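Handheld gripper demos, two-handed: how many before you train?

kphelan
Posted 20/07/2022

Hi all, long-time reader, first real post. We've been collecting two-handed demos with a pair of handheld grippers for a month now and I am having way too much fun with it. The task is a handover: pick something up with one gripper, pass it to the other, put it in a bowl. We have 129 clean episodes so far and I'm itching to train on them, but my labmate wants to keep going until we have a lot more. What did the rest of you do?

Setup is a wrist camera with a fisheye lens on each gripper, a marker for tracking, and textured soft pads on the fingers. The code is the Kastimine loader with a few changes of ours (mostly to cope with two streams starting at slightly different times, ugh). Grabbed this out of one of the camera streams so you can see what we're working with:
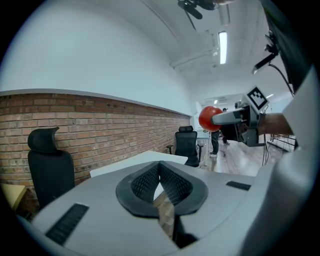 Gripper one's view, gripper two holding the red ball.

I love how much a fisheye gets you. The pads, the other gripper, the wall, the ceiling light, all in one view. My first try back in June was with an ordinary webcam and you lost the other hand every time you turned your wrist.

sanne_vdl
Oh nice, two hands! I've only done single so far and I'm jealous.

Train now. Seriously, train tonight. You learn more from one bad policy than from another week of collecting. Our first run was on 110 episodes and it was terrible, but it was terrible in a really useful way: it always closed too early. We went back through the data and found that two of us had the habit of closing the fingers while still moving in. Fixed that, recorded 20 new ones with a proper pause, and it got so much better!

MarwanAH
I'm with the labmate on this one. 129 is fine for a single pick in one spot. For a handover you've got two trajectories that have to agree with each other, and if all of it was recorded in the same room with the same ball, you'll get a policy that knows your brick wall very well.

How many objects are you using? And how many rooms?

kphelan
@MarwanAH Guilty. One room, and the red ball is in most of the episodes. We have a sponge and a small cup too, but the ball is just so pleasant to pass that everyone reaches for it.

@sanne_vdl the closing-while-moving thing is such a good tip, I'm going to check ours tomorrow.

sanne_vdl
@MarwanAH I don't disagree about variety, I just don't think it has to come first. If the policy can't do the ball in the room it was trained in, more rooms won't save it.

MarwanAH
Sure, but then people get it working in the one room, show a video, and never leave. I did precisely this with the Tully arm. Worked great at my desk. Moved it down the hall and it reached for a spot in midair, very confidently. I had to redo the whole set, so yes, I'm a bit touchy on the subject :)

c_rafferty
Small thing from the picture, there's a person standing in the background and another one farther back. We left people in our recordings and I think it helped, the policy stopped caring who was walking by. Others crop them out. Anybody compared the two properly?

Also a practical one: watch your marker angle. If you tilt the gripper a long way during the pass, the other camera can lose the marker right when you need it most. We throw out any episode where tracking drops for more than 15 frames.

ailbhe_c
We compared with and without people at Vestgate, on a pretty small set. No difference I'd bet money on. What did matter was who was collecting! Each of us passes things differently (I twist, my partner goes straight in), and mixing collectors made training slower but the result a lot sturdier. I'd swap people before I'd swap rooms.

MarwanAH
Huh. I'd still do rooms first, but that's interesting. Did you keep the same pairs or rotate?

ailbhe_c
Rotated after every batch. Left hand and right hand too, so each person got used to both giving and taking.

kphelan
This is all gold, thank you! Plan is to train on what we have tonight so I can stop wondering, then start a second batch with the sponge and the cup in the hallway, with new people on the grippers. Colm, I'm stealing the 15 frame rule. Will post the failures, they should be fun.

c_rafferty
Please do. Failures are the best threads on here.

Recent topics
Zidach finger pads: wear after heavy use
Syncing two cameras without a hardware trigger
Kastimine loader eats my last frame
Best bowl for pick and place? (serious)
Show us your worst policy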